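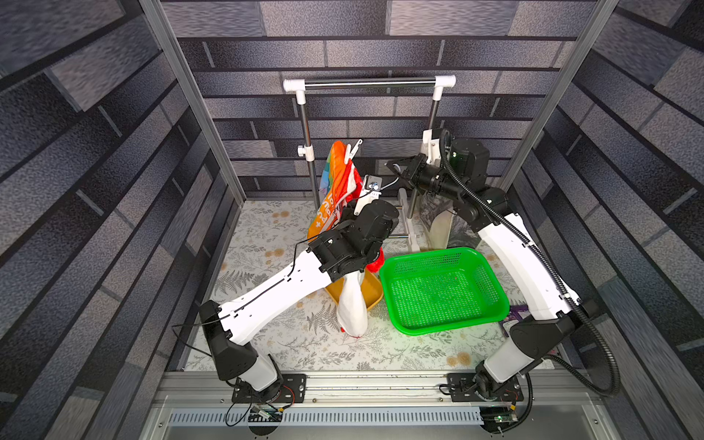
Posted in: Laundry & Linens > Drying Racks

mudsill2005
Clothespins on a chrome rack, yes or no? My Malevitz has held up since 2005 and I pin everything.

tubsock
No. Fold it over the rod. Pins leave little ears on the shoulders.

mudsill2005
I've been to Allodville in shirts with ears. Life went on.

gray_load
Pin at the hem, 2 per shirt. Been through 300 loads that way.

tubsock
Hem pinning is how you get a long shirt.

We use cookies to remember your preferences. Accept | Manage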